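# Zasell Hardwax Oil for Countertops and Cabinets, Clear Matte 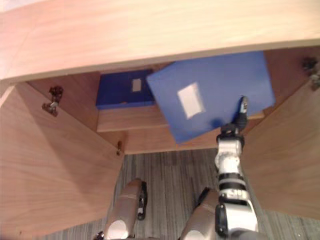 *Light wood countertop and cabinet doors, open.*

Zasell is a clear oil and wax blend for bare interior wood. The can says "lifetime protection." We don't repeat that on our own pages, and you shouldn't plan a kitchen on it. Any oil finish wears where people lean, chop and set down mugs, and this one will need a fresh coat near the sink long before the rest of the room does.

We stock it anyway. It goes on thin, it doesn't turn pale wood orange the way the old Fuloleck varnish did, and you can patch a worn spot without stripping the whole top.

## What the maker claims, and what we think

**"One coat is enough."** On a door, maybe. On a counter, use two, and a third on end grain.

**"Food ready in 10 hours."** It's dry to the touch by then. We'd leave it a week before letting a wet cutting board sit on it.

**"Resists 1000 wipes."** With what cloth, and what cleaner? We asked and got the same brochure back.

**"Natural formula."** Means very little. It still smells, so open a window. Rags soaked in oil can heat up and catch fire on their own. Lay them flat outdoors to dry.

## Details

| | |
|---|---|
| Item no. | 1358 |
| Size | 767 ml can |
| Sheen | Matte |
| Use on | Bare or previously oiled wood |
| Not for | Laminate, painted or varnished surfaces, decks |
| Cleanup | Mineral spirits |

## Before you buy

Try it on a scrap or the back of a door. Water on bare wood gives you a fair idea of the color you'll end up with. If your doors came from the factory with a lacquer on them, skip this product; it will sit on top and stay sticky.

The Tai applicator pad is sold separately. A lint-free rag does the same job for less.

Ships from our Brarnolcombe warehouse. Unopened cans can be returned; opened ones can't. The next price change from the maker is due in October.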